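Home | Diary | Garden | Letters | About

November 25, 2025

Well, I finally went to the open day at Zeman, and I am so glad I did, even though I very nearly turned the car around at the Clurnness exit when the rain started coming down sideways. I had a thermos of coffee, half a banana bread on the passenger seat and no umbrella (of course), and I sat in the parking lot for a good while telling myself that a grown woman can walk into a building full of robots without knowing the first thing about them.

They gave us stickers for our coats and split us into groups. Ours had 22 people in it, a lot of them students, plus a very sweet couple who told me they had driven 52 miles to be there. We started in the Trellow room, where there were slides, and I will confess that my mind wandered during the slides. I was thinking about whether I'd left the porch light on. Then they took us through to the laundry demonstration, and I woke right up!

Now, I ironed shirts for a living for three years, back when I worked at the cleaner's on the corner, so I had opinions before I even got to the table. Collar first, then the yoke, then the cuffs and sleeves, and the body last. I can still do it with my eyes half closed.
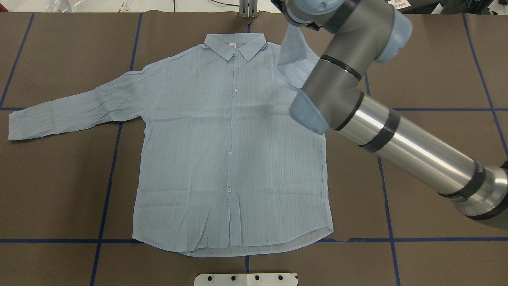 Page 2

It was the sleeve that got me. The gripper had hold of it and lifted it up off the table, with the rest of the shirt spread out flat over those blue tape lines, buttons up, collar folded down as nicely as you please. A pale blue pinstripe, just the kind my father wore to church. And the wrinkles in it! My fingers were itching for a steam iron, I can tell you.

I asked the young man from Plutau why they didn't press it first, and he was very patient with me. He said a crumpled shirt was closer to what comes out of a real dryer, and I had to give him that one. We ended up having a lovely talk about plackets, a word he had never heard before, and he wrote it down on the back of his hand.

Afterward there was soup and those little square sandwiches, and I stayed much longer than I meant to. I drove home slowly with the heater on my feet, took the basket out of the dryer and folded two of my own shirts on the kitchen table, sleeves first, going as slowly as I could and paying attention to what my hands were doing. Then I had more banana bread and went up to bed. The porch light was on after all.

Comments (3)

marigold_and_rye: Collar first, always! My mother would have liked you.

Tess's Porch: Did they let you try any of it yourself? I've been wanting to go but the drive puts me off.

quiltedhen: Please post the banana bread recipe, you've mentioned it so many times now.

This site uses cookies to remember your preferences. Accept | Manage settings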